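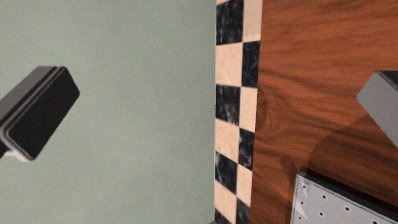 From: Uzma Gondal
To: Graston allotments list
Date: 13/03/2025
Subject: Re: Water meter reading, lower site

Valentyna Ostapchuk wrote:
> The reading I took in February was 1,269 and the bill says 2,002.
> Either we have a leak or they have estimated it again. Has anyone
> seen wet ground near the Prerkmont Lane gate? Also, who has the key
> to the meter cover?

Hello Valentyna,

I have the key. I went down this morning and the meter reads well below the figure on the bill, so it is an estimate. I have sent the reading in and asked for a corrected bill. They say to allow 60 days.

The ground by the gate is soft, but so is the whole bottom path after the rain. To be sure, I turned off both troughs and watched the dial for a quarter of an hour. It did not move. The pipe up to the Abbasi plots is on the same supply, so that is fine too.

The trough nearest the compost bays does have a sticking float valve – if you hear it running, lift the arm and let it drop. I have a spare valve at home and will fit it when I have someone to hold the other end of the pipe.

Please don't pay anything yet. If the corrected bill comes to you and not to me, forward it and I will check it against my note.

The key will be on the hook inside the shed door from now on, next to the one for the mower.

Uzma
Plot 2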